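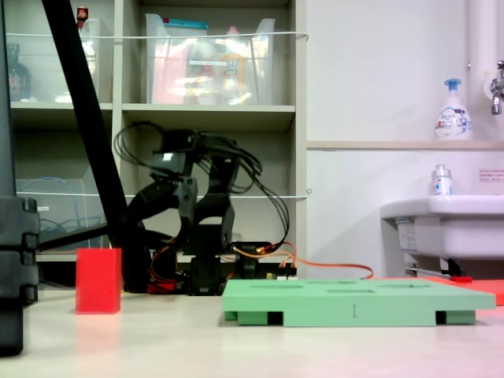

Figure 4.1 A red foam block beside a green foam board on a tabletop.

Chapter 4
Shape, Fit and Storage: Foam Pieces in the Teaching Room

Foam is among the most widely used materials for early work on shape. It is light, it can be cut with simple tools, and it makes little noise when dropped. This chapter considers foam blocks and boards as teaching materials, together with the surfaces on which they are used and the shelves to which they are returned.

By the end of the chapter, students should be able to:
– distinguish between a block, a board and a mat, and state a suitable use for each;
– describe a cut-out by its sides, corners and outline;
– prepare a table for a shape activity and clear it afterwards;
– plan open shelving for small loose items.

4.1 Blocks and boards

A block may be placed flat or stood on end. The choice matters. A tall block standing upright has a small footprint and a high centre, and a learner who sets it down carelessly will soon find that it falls. The same block laid on its broad face is stable but occupies more of the table. Pîrvu, whose scheme of work is followed in this part of the book, recommends that both positions be tried before any fitting task is begun.

Boards may lie directly on the table or be raised on feet. A raised board provides a low platform on which a block can be stood.
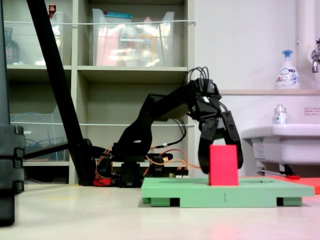 Raised boards should be tested for rocking before use, and any foot that has worn down should be replaced. Storage needs equal care. Open square compartments suit clear bins, as the contents can be checked without lifting anything down – a point taken up again in section 4.4.

4.2 Naming the cut-outs

A board with cut-outs invites comparison. The circle has no corners; the square has four equal sides; the octagon has eight sides and is easily mistaken for a circle by younger learners. The cross has inner corners as well as outer ones, and should be introduced last. 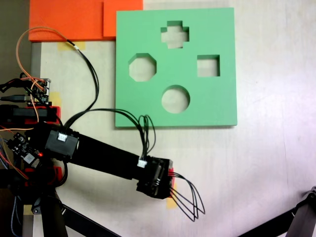 Ionuț Matei, in his notes for the Enholm course, advises that learners trace each opening with a finger before they are asked to name it. Hand-cut foam is seldom perfectly regular, and slight unevenness in an outline should not be treated as a fault. The table beneath should be plain and pale, so that every opening shows clearly against the board.

Terms used in this chapter: block, board, compartment, cut-out, edge, face, mat, octagon.

Before reading section 4.3, students should draw the four outlines named above from memory and mark the corners of each.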